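Lighting a Workroom with a Metal Ceiling: Tubes, Pendants and Conduit

Corrugated metal ceilings reflect light well, but they give the installer few flat surfaces to fix to. The procedure below covers a single room with general lighting from long fluorescent panels and a secondary row of pendants. It assumes the supply is already in place and that a licensed electrician makes the final connections.

Before you start

Turn off the circuit at the breaker and confirm with a tester. Draw the ceiling to scale, with every beam, pipe and existing fitting. Sheet profiles vary, so measure the rib spacing on site.

Step 1. Set out the panels

Mark the work areas on the floor first, then transfer the marks to the ceiling with a plumb line or laser. Panels do not have to line up with each other. Place them where people stand and work, and keep them clear of the beams – a deep beam beside a panel throws a hard shadow on one side.

Step 2. Fix to structure

Carry the weight on beams or purlins and never on the sheet alone. Where a panel falls between supports, bridge the gap with a steel channel. Do not drill a structural beam without the engineer's approval; use beam clamps.

Step 3. Run the conduit

Paint conduit to match the ceiling before it goes up. Vertical drops should be plumb and as few as possible. Seal any hole made in the sheet the same day.

Step 4. Hang the pendants

Small dome pendants suit the back of a room, where the general light falls off. Cut all the cords to one length, allow for any slope in the ceiling, and level the lower rims against a laser line. Dark shades show up clearly against white sheet, so a small error in height is easy to see. 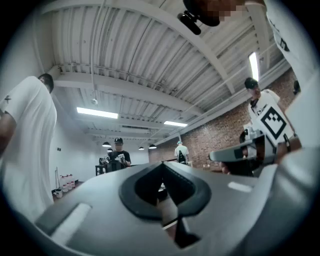

Step 5. Test and adjust

Restore power and switch each group separately. Check the light at bench height with a meter, first with the panels only and then with the pendants added. Record the readings on the ceiling drawing, and repeat them in November, when daylight contributes less.

Asger Blöndal, Sun 4 July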